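Brolis Gripper Evaluation Kit
Set-Up Guide, Section 4: Comparing Fingers on a Desktop Computer

Before you start

This section assumes the arm is bolted down, the wrist camera is wired, and the controller has stopped beeping. If it is still beeping, go back to Section 2. The beep has a meaning and Section 2 has the table.

You will be comparing two sets of fingers, the Sivach narrow pair and the Galindo wide pair, on the same three jobs: approach the practice plate, bracket a processor, and look at a label. None of these jobs is hard for a person with two hands and a free afternoon. All of them are surprisingly good at making an expensive arm look silly.

You will need:
- the practice plate that came in the kit
- a desktop computer you are willing to lose
- the 2 mm hex key (there is one in the lid of the case, and a spare under the foam for when the first one leaves)
- the Rirholm controller, with the Compare screen open

CAUTION: Unplug the computer from the wall before the arm goes anywhere near it. Do not open the power supply, even if the arm appears to want to.

4.1 Mount the plate and the computer

1. Fasten the practice plate to the slotted panel. Tighten the screws until the plate stops shifting, then stop. The plate is plastic and will take your enthusiasm personally.
2. Take the side cover off the computer and set the case beside the plate, open side facing the arm. Leave room for the arm to travel between them.
3. Route loose cables away from the gripper's links. A cable under a link will behave perfectly until the first fast move.
4. Close the fingers and jog the arm to the start position between the two targets.
5. Check the camera view on the controller. You want the fingertips, the plate and the inside of the case all showing at once.
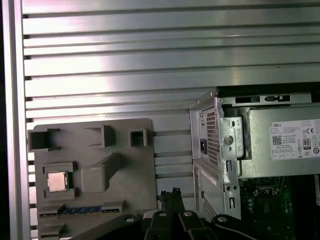
Figure 4-1. Start position, fingers closed. Practice plate at left, open Dell case at right.

6. Press Save Start. The controller asks whether you are sure. It asks this about everything.

NOTE: The processor socket on the plate sits inside a raised border. If your fingers touch the border before they reach the chip, raise the approach height and try again. Do not file down the border. We can tell, and it isn't covered.

4.2 Teach the approach on the plate

1. Select Job 1 and set the speed to 20 percent.
2. Jog the open fingers over the processor in the plate, one on each side.
3. Lower in single steps until the fingertips are beside the chip.
4. Press Teach, back off, and play the job once while keeping a hand on the stop button.
5. If the job plays cleanly, save it. If it plays cleanly only when you look away, check the wrist bolts.

Do this for one pair of fingers, swap, and do it again. Each pair gets its own job file. Sharing a file between pairs saves four minutes and costs you a fingertip.

4.3 Bracket the real processor

The motherboard is a far more crowded place than the plate. It has capacitors, connectors and cables in spots the plate politely leaves flat, and the arm has no opinion on any of them. You will have to have the opinions.

1. Load the job you saved in 4.2 and shift it to the board using Offset.
2. Keep the speed at 20 percent. The controller will offer to raise it. Decline.
3. Bring the jaws down on opposite sides of the processor and stop.
4. Look for anything tall near either fingertip, especially small upright capacitors next to the socket. Turn the wrist a little if the path is tight.
5. Press Hold View to store the picture with the run.

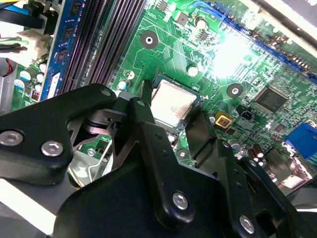
Brolis test bench, November

The view stored in step 5 should resemble the one given with this section: a jaw on either side of the chip and the gripper's own links taking up a generous share of the picture. The links are the price of a wrist camera. You can shift the camera on its bracket to see more board, at which point you will see less finger, and you will want the finger back.

If a bright patch washes out part of the board, move the lamp before you touch the exposure setting. Lowering the exposure rescues the shiny area and sinks everything in the shade, which tends to be where the trouble lives.

CAUTION: This step is for position only. Do not close the jaws on a processor that is still locked in its socket. The socket will win, and then neither of you will work.

4.4 Compare camera settings on the label

1. Open the fingers and raise the arm clear of the board.
2. Move the wrist until the power supply label fills most of the view.
3. Set the camera to Preset A and press Grab. Repeat with Preset B.
4. Open both pictures side by side on the Compare screen.

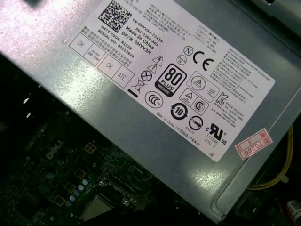 Sharpness scores on the Rirholm controller run from zero to a number we have never reached, and they are best used for ranking one picture against another from the same spot. A score of 1371 on your bench says nothing about a score of 1371 on ours. Pick instead a line of text and see which preset lets you read it. On our label the bold DP/N 0HYV3H is the easy one, and any preset that fumbles it should be dropped. The date code and serial number make a fairer test. The dense block of operating conditions along the side was too fine to read completely, so don't lose your evening to yours. Watch for glare on bare metal creeping onto the label, too; a small tilt of the wrist usually helps more than a new preset.

5. Write down the preset you kept, on paper, next to the finger pair it was used with. The controller keeps a log as well, but it names every entry "Run."

NOTE: If the picture looks soft at every setting, wipe the lens. Support would like you to try this before calling. Support would like you to try it twice.

4.5 Swap fingers and repeat

1. Park the arm and switch the gripper to Service.
2. Remove the finger screws with the hex key. Put them in the tray, where they will still be when you need them.
3. Fit the other pair and run Finger Zero.
4. Repeat 4.2 through 4.4 without moving the plate, the computer or the lamp.

If Finger Zero stops with code 170, the fingers are on the wrong sides. Swap left for right and run it again. If code 170 comes back, they were on the correct sides the first time and a screw is loose.

When both pairs have a full set of runs, go to Section 5 to export the results. Leave the computer unplugged until you have checked the inside for missing screws, including ours.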